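**Momell grasp planner, version 7 -- review after a month of use**

Short version: good, keep it, but budget a weekend for the config.

We'd been on Grerska before this. Fine for boxes. Hopeless on anything with a hole through it, it would see a mug handle or a shackle and plan a grasp on thin air. So when Manaia Ngata at Robles said they'd moved to Momell I got the trial and then the full licence. 400 for the year, one seat. Not cheap.

Install was quick. Calibration wizard wants 25 poses, you can't skip any, and if one fails you go back to the start. Why. Save the poses to file the moment it finishes, it doesn't ask.

Perception first. Segmentation on shiny stuff is the reason to buy it. Chrome, brass, glossy tape rolls, all the things that used to come back as a cloud of nonsense depth. It fills the gaps from the colour image and marks the filled bits as guessed, so the planner can weight them down. You can see the weights in the viewer -- very handy, I leave that panel open all day. Patterned worktops are less good. Dark veins in a marble top get picked up as thin objects unless you raise the minimum height, and then you lose keys. I've settled on a seperate profile for small flat things and swap between them.

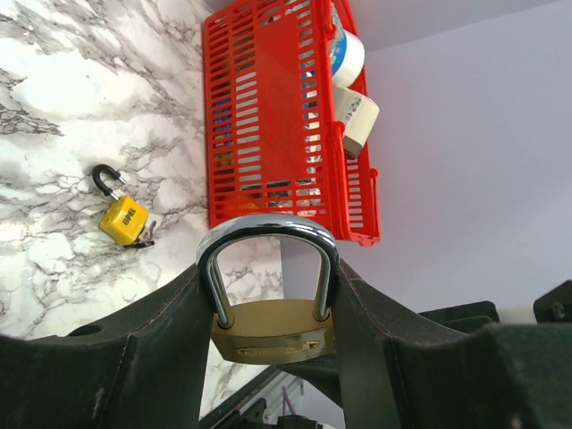

Planning is quick enough that I stopped timing it. Grasps come back ranked with a reason next to each score (clearance, contact area, wrist limit). Biggest change from Grerska is that it will hold on to the body of a thing and leave the loop alone, if you tell it which part matters. Part labels are a text box. Type "body", done. Spelling counts, "bdoy" gives you no error and no grasps, lost an hour to that.

Control side is the weak bit. Force limit is one number for the whole close, you can't ramp it. OK for metal, not for anything soft. I ended up running our own close loop through the Namavlow bridge, which works but the docs are two pages and one of them is the licence. Also the default port is 1348 and it clashes with our logger. Change it in both places, the settings screen AND the launch file, or it hangs with no message.

Logs are readable! Plain text, one line per decision. Replay lets you step through an attempt with the wrist view alongside and tweak a threshold to see what would of changed. Best feature in the thing and it's burried under Tools > Other.

Niggles: no undo in the scene editor. Dark theme makes the red warnings unreadable. Support answered same afternoon, twice, fair play.

Four out of five. Would be more with a proper force ramp. If you only pick boxes stay where you are and save the money.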